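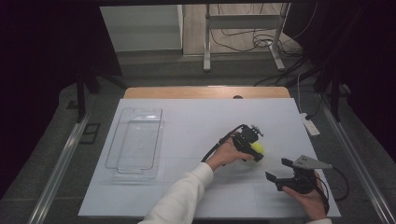 Ball in the right gripper, nothing in the left, tray waiting.

Home Explore Notifications Messages Log in

30 Jun 2018

1/ Gripper comparison thread, as threatened. The contenders are the Gesier hand-held and the Astano hand-held. The task is picking up a tennis ball and putting it in a clear plastic tray. I have a degree.

14 replies 31 reposts 88 likes

2/ Ground rules. Same board, same tray, same ball. I swap hands halfway through each session so neither gripper gets to blame my left. My left is terrible and I'd like that on the record early.

3/ Total picks logged so far: 1066. I did all of them. My forearms now have opinions about trigger springs that I'd be glad to share with either manufacturer.

4/ Weight first, as everyone asks. Gesier is 217 grams, Astano is 225. On paper, nothing. By the end of a long session I would pay real money for those eight grams. I would also pay for a chair with arms.

5/ Now the cables. Both of these have a thin black cable coming out the back, and both cables want to be exactly where the tray is. I have tried routing them over the shoulder, under the elbow and off the side of the board. The over-the-shoulder option is best until you turn your head.

3 replies 9 reposts 40 likes

6/ Jaw opening. The Gesier opens wide and then keeps going a little, with a soft stop you can feel. The Astano opens to a hard click. I assumed I'd like the click. I do not like the click. After an hour it's like working next to someone with a retractable pen.

7/ Closing is where it gets interesting (to me, and possibly to four of you). A tennis ball is a very forgiving object. You can grab it badly, off center, with one pad doing all the work, and it'll come up anyway and make you look skilled. So success rate told me almost nothing. Both of them pick up a tennis ball. Thank you for reading, goodnight.

8/ What did tell me something was how long I spent fussing before the close. With the Gesier I go in and squeeze. With the Astano I go in, back off, rotate a bit, go in again. It shows up all over the logs as a little hesitation. If you're collecting demos to train an arm on, congratulations, you have now trained an arm to be nervous.

6 replies 22 reposts 103 likes

9/ I think it's the trigger travel. The Astano trigger has some dead play before anything moves, so your finger does a bit of work for free and then the jaws arrive all at once. You learn to creep up on it. The Gesier starts moving when you do.

10/ Fingers. I'm running printed ones, black, flat rectangular pads, straight off the printer with zero cleanup. Yes there are stray strands hanging off them. Yes I own a hobby knife. It is in a drawer, being safe.

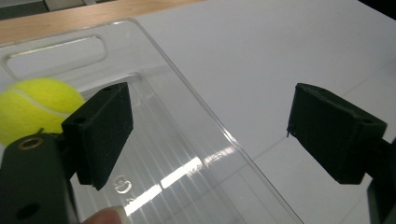 11/ The part I'd underestimated is how much the finger shape decides what the wrist camera gets to look at. A chunky finger is lovely for stiffness and it also parks itself right in front of whatever you're trying to grab. With a ball close in behind the finger you get a slice of yellow-green and have to take the rest on trust. A person with two working eyes doesn't care. A policy learning from that view cares quite a bit.

12/ So I tried slimmer fingers. Better view, and they flexed like a ruler on the edge of a school desk. Went back to the chunky ones. Next print will have a taper on the camera side only, if my slicer and I are speaking by then.

5 replies 7 reposts 52 likes

13/ Cameras, while we're at it. I ran the Sqalli module and the Prilau module, both at the same mount angle. The Sqalli has the wider lens and gets both fingers and the tray with room to spare. The Prilau crops tighter, so you see the pads beautifully and lose the context.

14/ For this job I'd take the Sqalli. Placement errors were mostly me misjudging the tray rim, and with the Prilau I couldn't go back and check because the rim wasn't in view half the time. A very sharp recording of the wrong area.

15/ Clear plastic, by the way, remains a menace. The tray floor has ribs in it and under overhead lights they turn into bright white streaks that slide around whenever the camera moves. The Sqalli's auto exposure sees a streak, panics, and darkens everything. Lock your exposure. I locked mine after session two and then spent an evening deciding whether session one was salvageable. (It was not.)

11 replies 38 reposts 141 likes

16/ Someone will say use an opaque tray. Someone has said use an opaque tray, in two separate threads. I know. The robot is going to meet clear plastic sooner or later and I'd like them to be introduced while I'm in the room.

17/ Mounting hardware. The Gesier's top screw holes lined up with my bracket first try. The Astano's lined up after I drilled the bracket. I've docked it a point for that and another for the screw I lost under the bench, which is petty, and the point stays docked.

18/ Syncing the two sides was the dullest problem and ate the most time. Each gripper stamps its own clock, and they drift. By the end of a long run the left hand was closing on things 12 frames before it got there. Very impressive reflexes. I fixed it by driving both from one trigger line, as the manual suggests on a page I had been using as a coaster.

4 replies 16 reposts 77 likes

19/ Handing the ball from one gripper to the other: don't, unless you like retrieving tennis balls. With the chunky fingers there's barely enough ball to share. I got decent at it by turning the receiving hand a quarter turn. Could feel myself becoming a worse conversationalist the whole time.

20/ Where I've landed. Gesier for the body, Sqalli for the camera, printed fingers until I find something stiffer that doesn't block the view. The Astano is well made and I can see it being the better pick for heavier objects, where a hard stop might feel reassuring. I haven't tested that, so weigh it accordingly.

21/ In August I want to redo this with something less generous than a tennis ball. Current candidates are a bar of soap, a sock and a deck of cards. Taking suggestions, but please no eggs. I have to clean that board.

27 replies 19 reposts 96 likes

22/ Finger files go up once the taper works. The ugly version is there now if you ask, strands not included, your printer will supply its own.

Show more replies Share Bookmark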